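Search this feed
Type and press enter

Ekene Isah
2021-06-21

1/ I have been asked to write the house rules for two robot arms sharing a kitchen bench. I have a master's degree. The working title of the document is "Toast."

2/ Some background. The Nevthorpe cell already has a safety file. It runs to 223 pages and covers emergency stops, guarding, payload, and who may hold the pendant. It has no opinion on crumbs.

3/ So, rule one: one arm holds, the other keeps out of the way. If the left has the bread, the right stays nearly closed and parked until the left says it's done. We used to let them both "help." I have seen what two helpful arms do to a slice of sourdough.

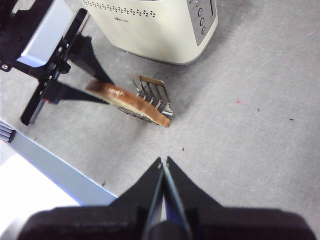
Left has the toast over the rack. Right is minding its own business.

4/ Rule two: come at the rack from above, and slowly. Chrome wire is shiny, thin and full of gaps, so depth estimates near it are basically fan fiction. Final approach is capped at 77 millimeters a second. Vidar Moen wanted it faster. Vidar Moen may buy the next rack.

5/ Rule three: grip force is set per food and never "whatever the last job used." The last job was a tin of peaches.

6/ Catríona Duggan asked if rule three needs a whole paragraph. It now has two, because she asked.

7/ Rule four is the one people skip. Before any arm goes near the toaster, log what's in each slot. Left empty, right empty, slice in front, whatever it is. Write down what you see and leave out what you assume. "Should be empty" is not a state.

8/ Same goes for the lever. Up or down, logged, every time. A slice standing proud of the slot tells you something, but the lever gets its own line on the sheet.

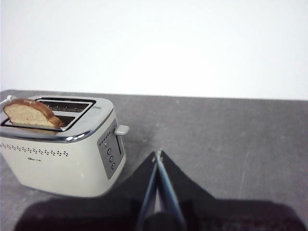

Log entry: front slot, one slice. Rear slot, empty. Lever, up.

9/ Rule five: nothing goes inside a slot except bread. No fingertips, no calibration probe, no "quick check." If a slice is stuck, unplug the toaster and get a human. The human is also not to use a fork. I had to write that down. It is now version-controlled.

10/ Rule six: a run counts as a success when the toast is in the rack and the arm has let go of it. We went back through 2493 logged runs with that definition and had to relabel 157 of them. Most were marked good while the arm was still hanging on like a toddler at daycare drop-off.

11/ Salamatu Ogunleye did the relabeling and would like it known that she no longer eats breakfast.

12/ Rule seven, wipe the bench between sessions. Speckled gray surface, small black crumbs, a vision model that thinks every speck is an object of interest. You do the math. Or do what we did in March and spend a week on it.

13/ Still arguing about rule eight, which is whether the heels count. Eyvindur Hedegaard says a heel is a slice. I say a heel is a lid. Draft goes out for review with both positions in the appendix.

14/ If your lab has written something like this for shared-bench work, please send it over. I will steal it with full attribution.

Comments

breadboard_ops
We have a "no forks" line too. Ours has a date next to it, and a name.

Vidar Moen
For the record, I offered to split the cost of the rack.

tidewrack
What happens under rule one if the holding arm faults mid-move? Does the other one stay parked forever?

Ekene Isah
@tidewrack Stays parked, both go to hold, person clears it. There's a rule 1b but it's longer than rule one and I was ashamed of it.

k_lindqvist_77
A heel is a slice.

Recent threads
Who owns the e-stop? A tour of our worst meeting
Labeling guidelines from the Koutsoukos project, annotated with sighs
Hostano gripper pads: cleaning schedule, second attempt
Why the Clodasetti checklist fits on one side of paper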